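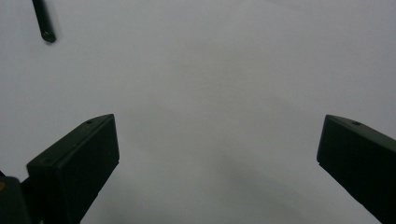

The two fingers of a hand-held gripper, open above a pale surface.

Home News Products Press Contact

Cirmont, February 2022 - Wilside today publishes the results of its first trial of household chores done by machine. The question was simple: can a gripper do the small work of a home yet? Our answer is, partly.

In the trial, people first did each chore with the hand-held Itine tool, and the machine then learned from these recordings. From 300 attempts at 12 chores, the machine finished 200 without help. Wiping a table and putting cups on a shelf went well. Folding of shirts did not, and 57 attempts were stopped by our staff.

"We do not want to promise a home helper for next year," the company said. "It is still slow, and a wet cloth is difficult for it."

A second trial, in the Dumitrescu repair shop, will start in October.

Press contact: Wilside press office, Cirmont

Last updated: one day after publication

This site uses cookies. Accept Settings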